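Ticket: Tray station stops mid-cycle, packers covering by hand
Site: Zustbridge, kitting room
Opened: 2018-12-07
Raised by: Day shift, kitting
Assigned to: Starmont integration support
Priority: 2
Status: Closed, one follow-up open

Problem as reported

The robot on the tray station goes into hold while it is lifting a tray. The screen shows "grip not confirmed" and the arm stays where it is until someone resets it. Day shift logged 76 holds over 500 trays. Every hold means a packer leaves the bench, clears the message and walks back. The packers were told in May that the station would take tray placement off their hands, and they say they now do the placing and the resetting.

Checked so far

Restarted the controller. No change.

Swapped the trays for a fresh stack from the Jeltotance order. No change.

Watched a run of lifts with the operator. The holds come at the tilt, when the right hand has the tray by its edge and one corner is still low over the table. Flat lifts with the same hand run through.

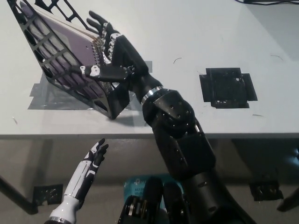

Right hand on the tray edge during the tilt. Target mark still open.

Grip log pulled and read. The thumb reading drops for a moment as the tray tilts, and the check runs at that same moment. The check was set up on the old solid trays, where the thumb had a flat face the whole way. The lattice trays were brought in later and the setting was never changed.

Change made

Moved the grip check to after the tilt and set the wait to 60 milliseconds. Saved as a new recipe under Hajji, the line controller. The old recipe is still there for the solid trays. Do not mix the two tray types in one stack — the station does not know which one it has.

Result

Ran 500 trays on the new recipe. 2 holds, both cleared from the screen. No trays dropped.

Notes from the shift

The packers asked who is supposed to answer the station when it holds. Until now it was whoever sat closest, and that person's pack rate went down on the board. The shift lead has agreed that station resets are booked to the station and taken out of the individual rate. A name goes on the rota for each half shift.

They also asked for the reset to be moved to the bench side. At present it means going around the end of the table. Starmont can fit a second button there; a quote has been requested.

Two of the packers want to learn the recipe screen so they don't have to raise a ticket for a tray change. Access approved, training to be booked by the site.

Follow-up open: bench-side reset button, waiting on quote.
Ticket closed by Starmont support with the agreement of day shift.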